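Laundry tips -- when the gripper won't let go

Quick one, had this twice in April. Picking clothes up off the floor with the hand-held gripper, fingers closed on a sleeve and then stayed closed. No beep, nothing. Pulled on it like an idiot and ripped a seam. Dont do that.

What to do instead. Power off first. Wait. Then ease the fingers apart by the slots, never by the tips -- the tips pinch. Got a blood blister off mine.

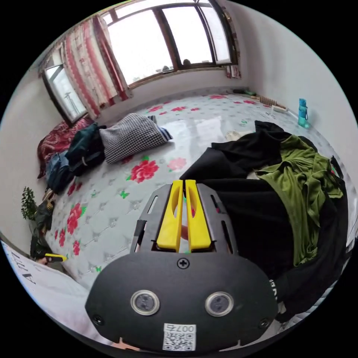
Keep your own fingers out of the gap while it's on. Even if it looks dead. Jonas Gruber had his at 1,184 grabs when it snapped shut on him, no warning.

Other stuff:

Lint in the hinge is the usual culprit. Old toothbrush, dry. No oil, it grabs more fluff.

Check the screws now and then, a loose one makes it stick halfway.

Drawstrings and straps -- move them by hand. They wrap round teh fingers.

If it jams again after cleaning, stop using it. Mine went back to Kultow, still waiting.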